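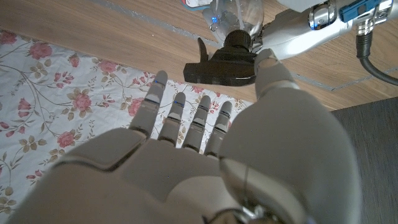
Tandby Table and Pullola Cloth: Frequently Asked Questions

These are the questions we get most often about the Tandby work table and the Pullola rose print cloth, sold separately or as a set through Benedetti. Last updated 8 Apr 2019.

The table

Is the top real wood?

Yes. It has a light brown finish with a fine grain. No two tops match exactly, so if you are buying two tables to push together, order them at the same time and write "pair" in the notes box. We will try to pull two tops from the same batch. We can't promise it.

How high is it?

28 inches. The legs don't adjust. We do not sell taller legs, and we don't recommend blocks under the feet.

Can I put tape on it?

You can. Many customers mark off a work area in tape, usually a large rectangle set in a little from the edges. Use a low-tack tape and change it every month or so. Tape left down over a summer near a sunny window can leave a lighter patch when it comes up, and there isn't much you can do about that except wait for the wood to even out.

How do I get tape residue off?

Warm a damp cloth, lay it on the spot for a minute, then rub along the grain. If that doesn't do it, a drop of vegetable oil on a paper towel usually will. Wipe the oil off afterward with mild dish soap and water and dry the top right away. Do not use acetone.

What about scratches?

Light ones can be sanded. Start with 200 grit, finish with 400, and always go with the grain. Then put on a thin coat of the finishing oil that came in the box. If you've lost the bottle, any clear furniture oil works, but test it on the underside first.

Deep gouges are harder. Filler will show.

The cloth

What does the print look like?

White ground with pink and red roses, green leaves and thin brown vines. We sell it in this one print only. The blue version was dropped last September and will not be coming back.

Does it go well with the wood?

Most people think so. The white keeps it from looking heavy next to the brown.

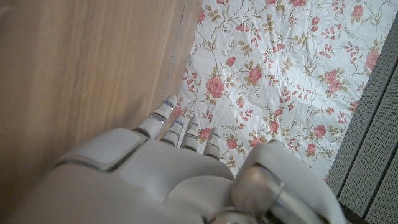 Light brown wood beside the Pullola rose print.

How wide is it?

96 inches. It is sold by the piece, so please don't email asking for a half width. If you want it narrower, fold the extra behind or cut and hem it. Cutting the cloth means you can't return it.

Can I use it as a tablecloth instead of a backdrop?

Yes, it's the same piece of fabric either way. It will slide some on a finished top. A few dabs of removable putty under the corners will hold it.

Why did mine arrive so wrinkled?

It ships folded flat in a small bag. Take it out the day it arrives and hang it up. Some of the folds will drop out overnight, but the long diagonal ones tend to stay until you iron or steam them. Iron on medium, from the back. If you only need the cloth to cover a plain wall and don't mind creases, leave it.

Can it be washed?

Cold water, gentle cycle, hang to dry. Wash it by itself the first time. Expect a small amount of shrinkage, mostly in the length.

Setting up the two together

How do I hang the cloth behind the table?

The Beditz rail is made for it. Screw the rail to the wall above the table, clip the cloth along the top every foot or so, and let the bottom fall behind the back edge. Tension rods also work if you have two walls or shelves to brace them against. Whatever you use, pull the cloth snug from both sides before the last clips go on - it's much harder to fix later.

Leave a gap between the table and the wall so that you can reach down behind. A hand's width is enough.

Where should the power strip go?

We suggest a back corner of the tabletop, with the outlets facing you. A small strip fits there without taking up work space. Don't push it in so far that the cloth drapes over it, and never set a strip on top of the fabric.
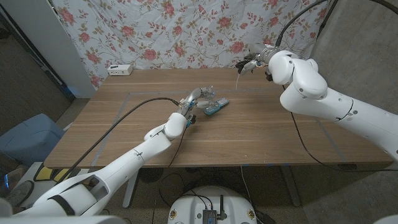 What do I do about cords?

Cords that hang over the front edge get caught on knees and chair arms. Run them to the back or the side wherever you can. If a cord has to cross the top, leave enough slack for the thing it's plugged into to move freely, and tape it down near the edge if it isn't going to be moved often. We don't drill cable holes in the Tandby and drilling your own will void the warranty.

Is the table steady enough for equipment?

For anything that stands on it and stays put, yes, as long as the floor is level and the leg bolts are tight. Check the bolts after the first two weeks and again every few months. The hex key is taped to the underside of the top.

For items that clamp to an edge, put a scrap of felt or thin cork between the clamp and the wood.

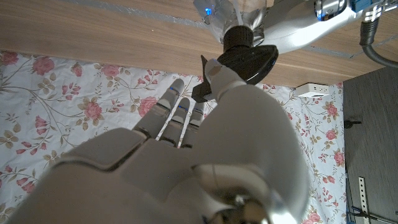

Tighten the clamp by hand only. If it slips, add a second layer of felt before you reach for a wrench. Marks from metal jaws are the most common damage we see on tables sent back to us, and they are not covered.

Orders and returns

Can I return just one piece of a set?

Yes, but the set discount comes off the refund. The table has to be in its original carton. The cloth has to be unwashed and uncut.

Do you sell replacement parts?

Leg bolts, feet and Beditz clips are available. Tops are not sold alone.

My question isn't listed.

Use the contact form and include your order number. Replies take two or three business days, sometimes longer around holidays.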